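From: Comfort Nartey
To: Drander Local History list
Date: October 23, 2024
Subject: Re: Men of the Robles brickworks, 1914–1919

Obed Annan wrote:

> I have the name A. Flodo on the chapel roll but no regiment. The works wage book has an Albert, aged 19, and an Arthur, aged 24. Both stop in June 1915. Does anyone know which one went overseas? I would also like to know if the wage book is going to be scanned.

Obed,

I think it was Arthur. The absent voters list gives him as a driver in the Army Service Corps, with his address as the kiln cottages. Albert is harder. He may have moved to the munitions factory, as two of his cousins did, and he turns up again in the 1921 census as a brick setter.

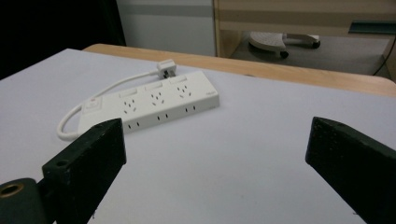 The wage book covers 2166 entries, and a lot of them are the same men under different spellings. Dela Boateng and I have indexed the first 600. We work at the pale table in the reading room, and the white power strip there has three outlets, each with its own switch, so bring your own laptop charger and you can join us. We have reached the spring of 1912, well short of the part you need.

Arthur's medal card has only a surname and initial, so I matched it by service number to a hospital admission in Rouen. He was admitted with trench fever and was back with his company 54 days later.

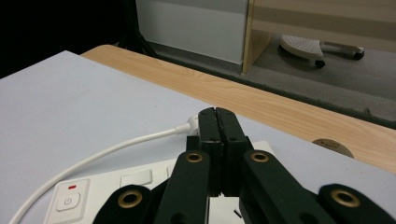 After that I lose him until the peace tea at the chapel, where an "A. Flodo, late A.S.C." was given a pocket watch. That would mean the chapel roll lists men who served, and the men who died are on the separate tablet by the door. Surachet Suksawat has a copy of the tablet and there is no Flodo on it.

On scanning: yes, but it will be slow. The binding is tight and some pages have to be held flat by hand. Demyd Tkachenko has done the first 100 pages and the files are in the Lurik folder. Please don't rename them, as the index refers to the page numbers.

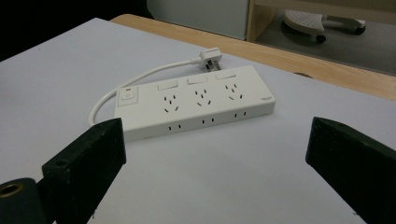
*Power strip on the work table.*

If you have a photo of the chapel roll, could you send it to me off list? I want to check the spelling of three other names – Hobley, Carrick and Tansley – before I add them to the index.

Comfort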